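툰니츠 온라인 극단주의 감시센터 공개일 방문기

화요일 오후 2시, 무장단체의 선전 채널을 온종일 들여다보는 사람들의 사무실이 문을 열었다. 음산한 지하 벙커를 기대했는데 1층에 빵집이 있었다. 방문증을 받는 데 걸린 시간이 견학 전체의 절반쯤 됐다.

첫 순서는 마부자 분석실. 지난달 수집한 게시물이 3,459건이라고 했다. 그중 새 영상은 얼마 안 되고 나머지는 옛 영상에 자막만 갈아 끼운 것이란다. 선전 담당자들도 재활용에는 열심인 모양이다.
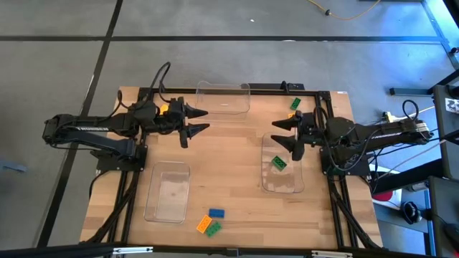
두 번째 발표는 채널이 삭제된 뒤 구독자가 어디로 옮겨 가는가였다. 킨드홀름 연구팀은 구독자 약 1,000명짜리 채널을 추적했는데, 사흘 만에 700명이 새 주소로 모였다고 한다. 발표자는 플랫폼과 수사기관이 서로 손을 뻗고는 있다고 했다. 나무 상판 위에서 마주 뻗은 검은 로봇 팔 두 대가 떠올랐다. 왼쪽 팔의 집게는 벌어져 있었다. 자료 공유 협정도 대략 그 단계로 들렸다.

질의응답에서 누가 삭제가 효과는 있느냐고 물었다. 답은 "측정 방식에 따라 다르다"였고, 같은 답을 세 번 들었다. 튜논 분류 프로그램 시연은 로그인 오류로 9월로 미뤄졌다. 나오는 길에 설문지를 받았는데 만족도 칸이 '만족'부터 시작했다. 커피는 괜찮았다.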